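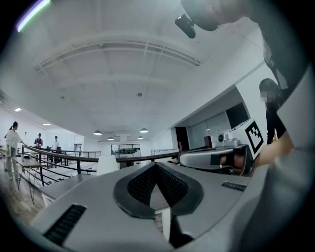
Ticket 102
Opened: 26th June
Site: Ehlers Hall, Ekville, main room
Category: Noise / alarms
Priority: Normal
Status: Closed

Original request

We have a chirp in the main room and I would love some help tracking it down! It's one short, high beep, then a long quiet stretch, then another beep. I put a stopwatch on it over my lunch and it comes every 38 seconds, so steady you could set a clock by it. It's a big bright room, around 2,000 square feet, and the sound goes up into the ceiling and seems to come back from everywhere at once. The ceiling is white with arched beams running across it, and near the middle there's a small round fixture with a second one slightly to the left. Those are my first suspects. I can't tell from the floor what either of them is (smoke detector? old speaker?), and our ladder doesn't come close to reaching.

What I've tried so far:
Turned off the wall clock and took its battery out. Still chirping.
Unplugged the coffee maker, the printer and the phone charger by the door. Still chirping.
Checked the alarm panel in the hallway. Green light, no messages.
Stood under each end of the room with my eyes closed. It sounds the same at both ends, which I find fascinating and no help at all.

The room is in use most days, so I'd like to get this fixed without closing it if we can.

Reply from Rillo Building Support

Thanks for timing it, that's a big help. A steady chirp that far apart is often a low battery in something. Please don't climb up to the ceiling fixtures. A few questions:
Does it keep going with the room lights off at the switch?
Is it louder anywhere outside the room, such as a hallway or closet?
Do you have the Rurero handbook for the building? It should have a ceiling plan near the back that says what is mounted where.

Update from requester

Great questions. Lights off, still chirping, same timing. I found the handbook in the office cabinet under a stack of November programs, and it does have a ceiling plan! According to the plan, both round fixtures are smoke detectors wired into the building power with a backup battery each. So my guess wasn't silly.

I also walked the hallway. You can hear the chirp out there, fainter, with the doors open. With the doors closed I lose it completely. I'd say that puts it inside the main room or very close to it.

One more thing I noticed: if I stand by the storage closet it sounds a tiny bit sharper. I may be fooling myself. The arches do funny things to sound in here - clap once under the middle one and you get a lovely flutter back.

Reply from Rillo Building Support

Let's test the closet before we send anybody with a lift. Two steps:
1. Open the closet door all the way and listen for two or three chirps from inside the closet.
2. Close yourself out of it, put a folded coat or blanket along the bottom of the door, and listen again from the main room.
If the chirp drops a lot in step 2, it's in the closet. If it doesn't change, we'll book the lift and look at the detectors.

Update from requester

It dropped! I used two moving blankets and went from a clear beep to something I had to hold my breath to hear. I'm so pleased with this test, I've already shown it to everyone who came through the door.

So I went back in and took things out a shelf at a time. Folding chairs, extension cords, the box of table numbers, a bin of old name badges. I carried each bin into the hallway and waited through a chirp before going back for the next. The bin from the top shelf came out and the chirp came with it. Under the tablecloths was a carbon monoxide alarm, the plug-in kind with a backup battery, off the wall and forgotten. The date on the back says it's past its replace-by year.

Questions for you: can I take the battery out of it, and should there be a working one somewhere in its place?

Reply from Rillo Building Support

Well found. Yes, take the battery out and set the unit aside, since it's expired. Please don't throw it in the regular trash. The handbook should list every location that needs a carbon monoxide alarm, so send us that page and we'll compare it with what's on your walls. We'll also put the two ceiling detectors down for a battery check on the next lift visit.

Update from requester

Battery out, and I stood in the middle of the room for a full five minutes. Silence! Page sent. It lists one by the kitchen door and one outside the furnace room, and I've checked that both are up and passed when I pressed the test button.

Happy for this to be closed. Could you leave the battery check open as its own ticket, and give us a day's notice before the lift comes so I can clear the floor under the fixtures?

Reply from Rillo Building Support

Separate ticket opened for the battery check, with the notice request added. Closing this one.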